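Helpers and visitors wanted: Skovis open day, laundry robot demo
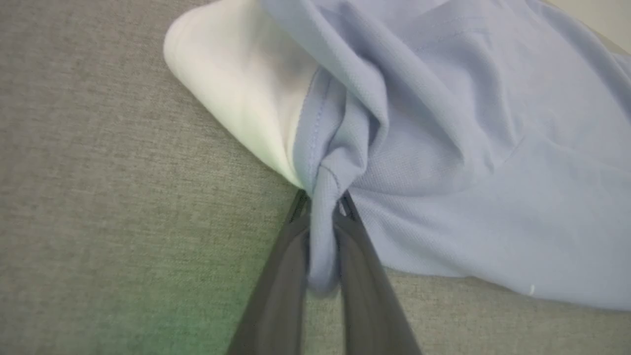 Skovis is opening the Zusanach workshop for one day and we need people. Two kinds: floor helpers (paid) and visitors who'll try a task with the arm and tell us what they think. Clothes only this time, no dishes. The arm has to get hold of a garment first, and that's where most of the questions come from, so helpers should be OK talking about it. Gripper with two dark fingers, a fold of light blue knit pinched between them, people will ask why it grabs there and not by the collar. We'll brief you. No engineering background needed.

Floor helpers: 10 places. On your feet most of the day, resetting clothes between runs, keeping the line moving, keeping kids behind the tape. Pay is $60 for the day plus lunch. Must be 18 or over. Spanish a plus.

Visitors: free, sign up for a slot. Bring a shirt or towel from home if you want, clean please. No zippers or heavy buttons, we had trouble with those at the January demo. You can watch teh whole run or just your own item.

Where: Skovis, 1035 Yuen Street, side door. Parking out back, fills up fast.

To apply: short email to Luuk Geerts at the workshop, say "helper" or "visitor" in the subject line. Helpers, add a phone number and shoe size (we lend the saftey shoes). Replies by May 19, 2020. Date and slot times go out with the reply.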